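Filed under: Shop Notes / House Plans / Framing & Layout

February, Lavilwood plan, second revision

Started at 7:40 with the great room wall. The client wants the fireplace moved off the rear wall so the windows can run straight across to the deck door. Naomi had already sketched it on the side wall, between the hall opening and the stairs. It fits on paper. The chase lands on top of the laundry below, and that eats the closet we drew there last month. I left the closet out for now and marked it in red on the lower level sheet.

Ceiling: still cathedral over the great room, flat over the kitchen. The break falls on the island if we keep the kitchen depth as drawn. Dilek wants a dropped beam to hide it. I would rather shift the island 10 inches toward the pantry and let the wall line carry through. Drew both. The beam version looks heavy in elevation but it saves a post in the basement, so I'm keeping both until the engineer has looked.

Rear deck. Joists run parallel to the house on the old sheet, which is wrong for the ledger. Turned them. The stair now comes down on the walkout side and misses the lower patio door by a decent margin. Railing not decided.

Lower level finished area comes to 975 square feet with the storage room left out. Dilek had a bigger number because she counted the mechanical room. We should agree on one way of doing this before the Skostitard set goes out, or the two plans won't compare.

Scale model: cut the main floor walls from 2 mm board. Roof pieces tomorrow. The front gable over the garage is too steep next to the porch gable. Tried the same pitch on both and it looks calmer from the street, but we lose headroom in the bonus room over the garage. Ditte's note on the print says to keep the steep one and widen the dormer. Not convinced. Will mock up the dormer in scrap before arguing.

Main bedroom: the bay stays. The bed wall is short once the door swings, so I flipped the door to the hall side. Bath door now opens toward the tub. Needs a pocket door or a smaller vanity.

To do
— send section through stairs to Athumani
— check window sizes against the Pemadach list, the old schedule has the 20 inch casements in the wrong room
— redraw pantry shelves
— ask Naomi whether the client still wants the second laundry hookup upstairs

Stopped at 5:15. Lights off in the print room, plotter left on for Dilek. 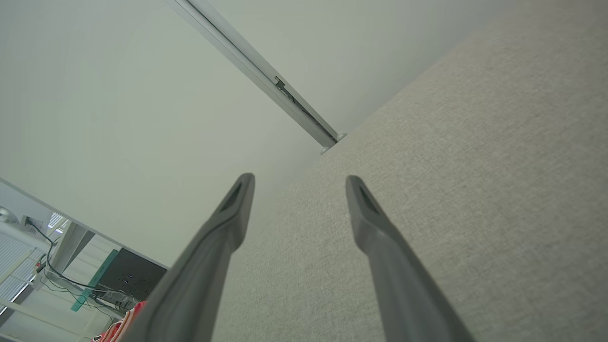

Mwanahawa Rugemalira
On the kitchen ceiling break, I'd go with moving the island. We used a dropped beam on a similar plan and the range hood duct had to jog around it. Check where your duct goes before you commit.

Mwanaisha Rashidi
Leave the mechanical room out of the finished area. That's how I've always listed it, and buyers ask fewer questions later.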